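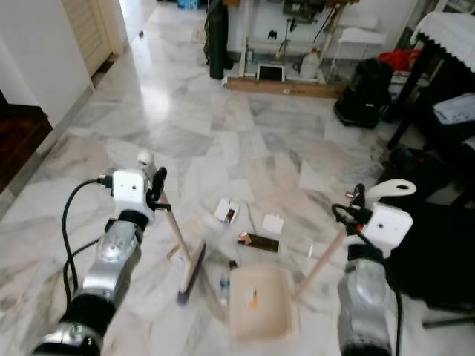 *Figura 5.1. Tarea bimanual de barrido: escoba en la pinza izquierda y recogedor en la derecha.*

## 5. Recogida de demostraciones

Una política aprendida por imitación hereda los límites de sus ejemplos. Este capítulo trata el registro de demostraciones en viviendas, con el conjunto Valtness —707 episodios— como caso de trabajo. Seguimos la notación de Gilchrist: cada episodio es una secuencia de pares observación-acción, con un máximo de 300 pasos.

La cámara de muñeca aporta la geometría local del contacto entre los dedos y el objeto.

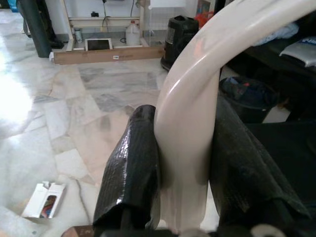

**¿Por qué se descartan los primeros episodios de cada operador?**

Durante los 40 primeros el operador aún corrige su técnica, y esa variación eleva el error de la política sin ampliar la cobertura de estados.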